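Konham, September 12, 2026

**Konham rejects Rundstead claim of border crossing by customs patrol**

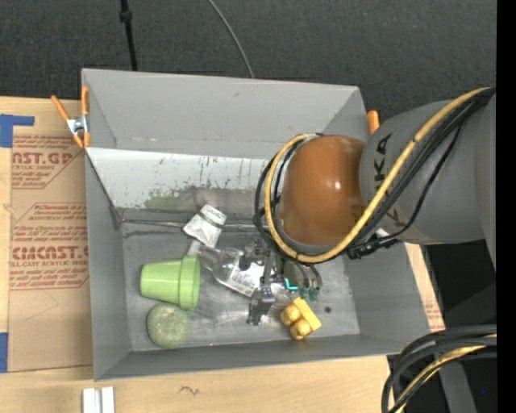

## Statement from the Konham Interior Office

The Konham Interior Office denies that its officers entered Rundstead territory in August. No crossing took place. The patrol in question stayed on the Konham side of the Sârbu river for the whole of its shift and was back at the Rovus post before dark.

Rundstead's foreign ministry said last night that armed officers had waded over near the old ferry landing, stopped two trucks and questioned the drivers. Not correct. The trucks were stopped on the Konham bank, 200 meters short of the water, under the customs law both sides signed up to. Drivers were released the same evening. Cargo held: 300 cartons of untaxed cigarettes.

"We have the patrol log, we have the radio record, and we've offered both to Rundstead," said Interior Office spokeswoman Irina Vlad. "They haven't asked for them yet. They went to the newspapers first."

## On the border markers

Part of the disagreement is about where the line is. River moved after the spring floods. Of the 70 markers on the Sârbu stretch, 67 are standing and agreed by both survey teams. The other three are at the ferry landing and were washed out. Konham goes by the last joint map until new ones are set, and understood that Rundstead did the same.

A request for a joint survey was sent in August. No reply recieved so far.

## What happens next

- Ambassador Iulian Bratu will hand over a written answer to the Rundstead note. He stays in post, reports of a recall are wrong.
- Rovus crossing open as normal, both lanes, freight and passenger.
- Patrols on the Sârbu continue. No extra units have been sent.
- Konham repeats its offer of a meeting of the two border commanders, at Rovus or any place Rundstead prefers.

"Our instructions are to keep talking," Bratu said. "A phone call between the two posts would of settled most of this in an hour."

The Interior Office asks media not to publish the names of the two drivers, who are witnesses in a open customs case.

## Press contact

Irina Vlad, Interior Office, Konham. Written questions only today please. Patrol log extracts on request, map of the ferry landing to follow.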